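What Gets Left on the Coffee Table: a small study of household snack waste
Pendo Swai, Design and Everyday Life module, Clurkudcombe

Where the idea came from

I started this project because of an argument over a bin. My study partner Kiprono Ogola and I share a kitchen in Dumevgate with three other people, and we could never agree on how much of our rubbish came from proper meals and how much came from sitting in front of the telly eating rubbish (sorry, snacks). I was sure it was meals. Kiprono was sure it was crisps. My tutor said it sounded like a project, so it became one!

What I did

I asked 7 households in Tivosthorpe to keep every bit of packaging from their living room for one evening in March and leave the tidying until the end. I'd planned on weighing it all, but kitchen scales are hopeless with crisp packets, so I switched to sorting by type: soft wrappers, bags, paper, bottles, and a pile called "don't know" that grew much faster than I'd hoped. I logged 61 items in the first sort and had to redo five of them after Biwott changed the recycling leaflet on me halfway through.

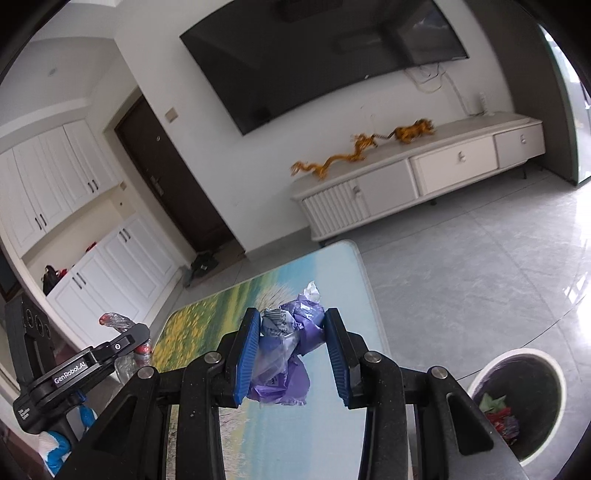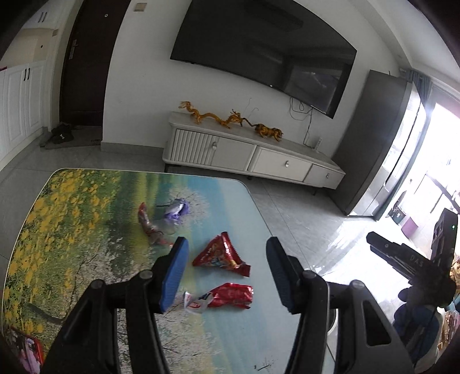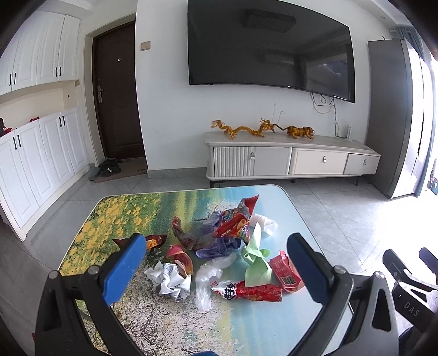 Wrappers on the low table with the landscape top.

Soft plastic was the thing that gave me the most trouble, and it's where I'd spend more time if I did this again. A bottle is easy, everyone I spoke to knew which bin it went in. Wrappers are another matter, and people kept scrunching them up, which makes them a pain to identify (and to flatten again, my poor fingers). The purple wrapper in the first picture is a good one to look at, because even bunched up like that you can still see the barcode, and a barcode was often the only way I had of working out what something used to be. Bags were the other headache. Look at the clear one at the front of the heap in the third picture: see-through and loosely wadded, I'd have put a bag like that straight into "don't know".

What people told me

I had a quick chat with each household afterwards. Most of them guessed far too low when I asked how many things they'd opened, and one lad laughed out loud at his own pile. Two said they'd rather have a little bin right by the sofa than walk to the kitchen, and I've since tried it at ours. It does fill up quickly, mind.

Kiprono was right, by the way. More than 100 items went through my hands once the second sort was done, and snacks beat meals easily. I owe him a curry.

Next time I'd run it over a whole week and give everyone labelled bags from the start. I'd wear gloves too.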